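Resizing a ring with channel set stones — worth it or start over?

Forum: Rings & Settings
Started 10 July 2022

plumbline_kate
OK so I need opinions from people who've been through this. I have my grandmother's engagement ring, white gold, round center stone, with little channel set diamonds going a good way down each side. It's a size 5 and I'm a 6 and a half on a cool day. I proposed to myself, basically (my fiancé is fine with it, he'd rather put the money into the kitchen), and I want to wear this one and not something new.

I took it to Fulero downtown and the man at the counter looked at it through the loupe for maybe a minute and said he wouldn't go up more than one size because the channels would open and the stones would work loose. Then I went to Chuang, same afternoon, and they said no problem, $348, done in a couple of weeks. Those are two very different answers!! Who do I believe?

oldmineguy
Believe the one who looked longest. How far down do the side stones go? If there's a decent stretch of plain metal at the bottom of the shank, a size and a half is doable. If the stones go past the halfway point, I'd be nervous too.

plumbline_kate
They stop a little past halfway. I'd say the plain part at the bottom is the width of my thumbnail, plus a bit.

tansy_and_tin
I had almost exactly this done, one and a quarter sizes up, channel set, and lost a stone 2 months later. The shop replaced it free, then another one went. In the end I had them rebuild the bottom half of the ring with a new, thicker shank and it's been solid ever since. So my vote is skip the stretch-and-pray and ask about a half shank.

marlow_bench
Bench jeweler here, retired from it now, so I've got no dog in this. A few things.

Nobody should be stretching that ring. Cutting it at the bottom and adding a piece of matching gold is the normal way. The trouble is that when you open the circle up, the curve changes all the way around, including where the channel is, and the walls that hold the stones flex. A good jeweler checks every stone afterward and tightens the walls where they need it. Ask both shops whether that's in the price. I'd bet it's in one and missing from the other.

Also ask whether they rhodium plate it after. White gold will show the seam otherwise, or at least the color difference.

plumbline_kate
This is so helpful, thank you. I called Chuang back and the plating is included but the stone tightening is "as needed," whatever that means. I'm going to ask them to write it on the ticket.
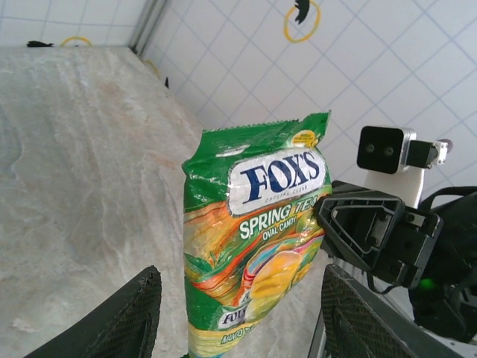 Fox's Spring Tea oval candy

oldmineguy
"As needed" means they'll do it if they notice. Get it in writing, yes.

I disagree with tansy a little though. A half shank on a grandmother's ring takes away half the grandmother's ring. If there's an engraving inside, it can go with it. I'd try a proper sizing first.

tansy_and_tin
I mean, sure, but half of my grandmother's ring on my finger beats all of it in a drawer with a stone missing. Mine was worn so thin at the bottom you could nearly bend it. Kate, how thick is yours?

plumbline_kate
Thin-ish? It does have an engraving, initials and a date, and it sits right at the bottom where they'd cut. I hadn't even thought about that. Ugh.

marlow_bench
They can cut to one side of it. Point it out when you drop the ring off and have them note it. If they do have to go through it, a hand engraver can put the letters back, and a decent one will match the old style pretty closely. Take clear photos of the inside before you hand it over, whichever way you go.

On thickness, if it's worn thin then tansy has a point. There's no sense in adding a strong new piece to a shank that's ready to crack on either side of it.

quillback
Has anyone suggested the hinged kind? My sister has bad knuckles and got a Lernex shank put on hers, it opens and snaps shut. She loves it.

marlow_bench
I wouldn't on a ring this light. Hinges want some metal to hang onto. Great for arthritis, but Kate only needs a bigger ring.

quillback
Fair enough! Just throwing it out there. She also tried those Jivex stick-in sizers on another ring, but those only make a ring smaller, so no use here.

plumbline_kate
My knuckles are fine, knock on wood. But are we sure about the size and a half? I was measured at 6 and a half at one place and 6 and a quarter at the other.

oldmineguy
Get measured again with the sizer that's the same width as your band, and go at a different time of day. That quarter size matters when the channel is that close to the cut. If you can live with a 6 and a quarter, I'd take it.

tansy_and_tin
Ooh, not sure about that one. I sized mine snug to save the stones and spent every July holding my hand under the cold tap. Get the size that fits you in summer.

oldmineguy
And I've watched a loose one go down a lake. We all have our scars.

plumbline_kate
Update! I went back to Fulero and asked about a half shank and about cutting off to one side of the engraving. Totally different conversation this time, a woman from the workshop came out and measured the metal. She says the bottom is thin but not terrible, and she'd do the sizing to 6 and a quarter with every stone checked, plating included, for $50 more than Chuang. If she finds a crack once it's cleaned up, she'll call me before doing anything.

marlow_bench
That's who I'd go with. "I'll call you before doing anything" is worth the 50 bucks on its own. Ask her if you can bring it back after a few weeks of wear for another check of the side stones.

tansy_and_tin
Still team half shank but I'd be happy with that too. Please post pictures when it's done!

plumbline_kate
I will! Dropping it off tomorrow, engraving photos already taken. I took 20 of them — most are of my thumb, but the date is readable in a couple.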